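The Elport Result

By the time Mererid Hopkin joined the lab, the result was already famous on the second floor, and she was told it four times before lunch.

The result went like this. If you trained the arm only on demonstrations that had gone well, it learned to do things well until something went badly, at which point it had no opinions at all. It would stop over the spilled cup or the fallen sock like a guest who has walked in on an argument. But if you mixed in demonstrations where the person had fumbled and then recovered, the arm learned to recover too. Berwyn Penry had discovered this by being clumsy. He had recorded 188 demonstrations in a rented apartment in Elport, dropped something in most of them, and been too lazy to delete the bad ones.

"Too busy," said Berwyn, who had come up behind her. "The paper says we retained them."

The paper was called the Tulodus paper, after the arm, and it had one problem. A group run by someone named Brynjólfsdóttir had tried to repeat it with 4,000 demonstrations and gotten nothing. Their arm recovered from nothing. It was, if anything, a little worse at picking up socks than an arm that had been left alone. They had written a very polite email saying so. Siwan Meredith, whose lab it was, had printed the email and pinned it above the kettle, where it had acquired a tea stain and a reputation.

Mererid's job was to find out who was wrong. She had been hired for it in September, though the ad had said "exciting opportunities in household manipulation."

She started by reading. She read the paper, the appendix, and the appendix to the appendix, which Ataberk Çetinkaya had written at night and which contained a recipe for lentils between two tables of learning rates. She asked him if the lentils were load-bearing.

"Leave them in," he said. "A reviewer liked them."

Then she went through the other group's recordings, which they had shared with an openness she found slightly threatening. They were lovely. Each fumble had been staged. A graduate student moved a cup to the edge of a table, paused, knocked it over, paused again, and set it upright with the calm of a person lighting a candle. Every fumble took the same amount of time. Every recovery began from the same height.

Berwyn's were different. Berwyn knocked the cup over, swung the gripper at the floor, missed, swung back past a chair and halfway up a wall, and arrived at the cup from a direction that nobody would have chosen. Whole stretches of his data were smear. You couldn't have said what the arm was looking for, and Mererid, having met Berwyn, doubted that he could have said either.

She cut the smears out. It was the obvious thing to try. She trained a policy on Berwyn's recordings with every fast, blurry, aimless swing removed, keeping the drops and the pickups, and it failed exactly as the other group's had. She put the swings back and it worked. She did this 15 times with different random seeds, because she had been raised to be suspicious of good news.
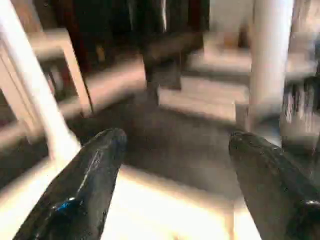
"So it's the looking around," said Siwan, when Mererid brought her the plots.

"I think so. When he loses the thing, he flails, and the wrist camera sees the room from everywhere. The arm learns how to get back from places it was never meant to be. Theirs never gets lost, so it never learns the way home."

Siwan considered this. She was a kind woman who had applied for a great deal of money on the strength of the word "recovery," and Mererid could see her trying out other words to find one that would fit in the same space.

"What do we call it?"

"Ataberk says exploratory regrasp variance."

"And what do you call it?"

"Flailing," said Mererid.

Down the hall Edmund Czarnecka, who handled the grant and was the only one of them to own an iron, asked whether flailing could be scheduled. The sponsor, Jusoter, wanted six more rooms by summer, and they would want to know how much of it they were getting per hour. Mererid said she would look into it. She spent the next morning trying to flail on purpose and produced the most beautiful, symmetrical, useless data of her career. The arm swept left, then right, then left. It looked like it was conducting.

She went and found Berwyn. He was eating a sandwich over a keyboard.

"I need you to drop some things," she said.

"What things?"

"I'm not going to tell you. And I'm going to move them while you're not watching."

He put down the sandwich, missing the plate, and followed her to the elevator, patting his pockets for a badge that was hanging around his neck. Mererid pressed the button and started a new file.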